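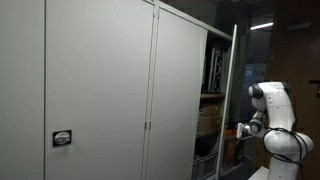 Metal cabinets, painted grey, with the turn-knob kind of lock.

Sticky cabinet locks: clean, lube, line up

Quick one, typing this between jobs. Covers the ordinary steel storage cabinet with a knob you turn, the sort you find in workshops, schools, back offices. Knob goes stiff, or turns but the door stays shut. Usually fixable in an evening without a locksmith.

What you need

Phillips screwdriver, flat screwdriver
Dry graphite or PTFE spray (no cooking oil, no WD, it gums up)
Old toothbrush, rags
Small flat file
White lithium grease for the rods
Masking tape and a pencil
Short level

Get the door open first

Stiff knob: push the door in with your hip while you turn. Takes the load off the latch. Still stuck, push at the top corner, then the bottom corner. One of them is normally the one that binds. Don't put pliers on the knob, you'll chew the finish and maybe snap the spindle. Ask me how I know. The cabinet at our Grekcombe place still has the marks.

Once it's open leave it open. Tape over the catch so nobody shuts it on you half way thru.

Clean

Look at the back of the door. On most of these there's a cam behind the knob and two long rods, one up, one down. Some cheap ones have only the cam. Brush out the dust, wipe the rods top to bottom. Old grease goes brown and hard, scrape it with the flat screwdriver. Wipe again.

Graphite in the keyway, one short puff. Key in and out 5 times, wipe the key each time. Grease on the rods where they pass thru the guides, thin film only. Work the knob back and forth with the door open. Should swing the full 90 degrees. If it stops short, look for a bent rod or a loose guide screw.

Tighten

Screws holding the cam work loose over the years. Snug, then a touch more. Same for the guides. If the knob wobbles there's a nut behind it, hold the knob still and tighten from inside. Replaced one in May that was hanging on by a single thread.

Line up

Most skipped step, and it's the one that matters. Cabinet on a bad floor twists, door drops, rods miss their holes. Level across the top, then front to back. Shim the low corner with plastic wedges, not cardboard, cardboard squashes.

Close the door slowly and watch the gap. Even all the way down = good. Wider at the top means the hinge side has sagged, shim some more or adjust the hinges if yours adjust. Still catching? Pencil on the rod tip, close, turn, open. Mark shows you where it hits. File the hole a little at a time. Touch up the bare steel with paint or it will rust, specialy in a basement.

Lost key

Check for a number stamped on the lock face. A lot of suppliers cut from the number. Wait on mine was 60 hours door to door. No number, swap the whole lock, measure the hole first and take the old one with you to the shop.

How often

Once a year is plenty indoors. Damp room, twice.

Thanks to Pascal Jacquet for the pencil trick. Next page is squeaky drawer runners, when I get to it.

Last edited 11th December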